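Workshop docs > Two-arm bench > Faults and recovery > 7.4 Arm stops or drops during a sorting run

We use cookies to remember your settings. Accept / Manage choices

7.4 Arm stops or drops during a sorting run

This section covers the fault logged as F-115 in the Medumo controller: one arm stops taking commands while the other carries on. It applies to the two-arm bench used for sorting connector strips, running Medumo with the Fidari gripper settings. Read section 7.1 (Emergency stop) before you start. 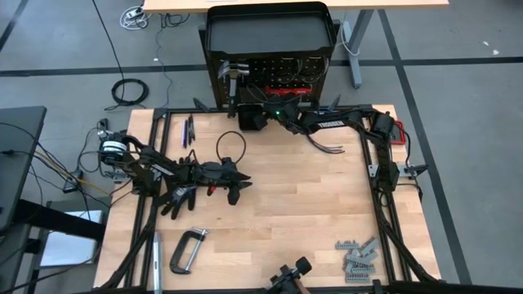
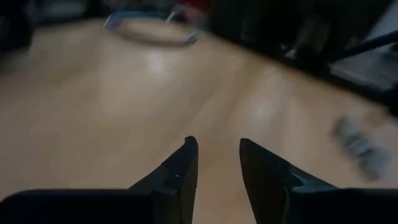
The fault first came up in September. The right arm stopped during a reach, stayed up for a moment and then sagged on to the bench top when its motors timed out. A finger tip was chipped. The cause was a power lead working out of its socket at the base, a little more with each full swing of the elbow. The controller saw 589 missed messages before it gave up, and by default it did not tell the other arm to stop.

CAUTION: An arm that has faulted may still be powered. Do not hold, push or reach under it until step 3 is done.

CAUTION: The arms have no brakes. When power is removed they fall under their own weight.

Making the bench safe

1. Press the stop button. Do not use the pause key in Medumo — pause holds the last position and leaves both arms live.

2. Wait for the status line to read HELD. If it still reads RUN, go straight to step 3.

3. Support the forearm from the side with the padded stand, then switch off the supply for that arm. Keep your hands clear of the elbow joint, where there is a pinch point on the inside of the bend.

4. Repeat for the other arm, even if it shows no fault.

5. If a part is still in the gripper, open the fingers by hand using the release screw. Do not pull the part out.

Finding the cause

6. Check the power lead and the data lead at the base of the faulted arm. Each should click home and should not move when pulled lightly.

7. Follow both leads back to the supply. Look for places where a lead is pinched by a clamp or drawn tight when the elbow is at full stretch.

8. Check that the clamps holding the arm base are tight. A base that rocks will loosen a lead again within a shift.

9. Look at both finger tips. Replace a chipped tip before running. Spare tips are Bakos part 200 and are sold in pairs.

10. Open the log and note the joint number beside F-115. If the same joint is listed twice in a row with the leads sound, stop here and send the log to Erno support.

Restarting

11. Clear any tools and loose leads out of reach of both arms.

12. Switch on the supplies, left arm first. Wait for both to report before moving on.

13. In Medumo, open Safety and set "Stop both on fault" to On. Set the message timeout to 600 ms. Older set-ups have this option turned off, and it goes back to Off after a firmware update.

14. Run the slow test with nothing in the grippers. Stay by the stop button until it ends.

Note: If the slow test passes and the fault comes back at full speed, the lead is most likely too short. Fit a longer one and tie it at the base with slack for the elbow.

Reader comments (3)

benchtop_k
Step 13 was the one for us. We'd done the update and never looked at the Safety page again. Could it go in the update notes as well?

R.L.
What size driver does the release screw take? The section on the gripper doesn't give it either.

oldgreycable
Same fault on our left arm, but it was the data lead. A tie at the base sorted it. Joint 3 both times, if that helps anyone.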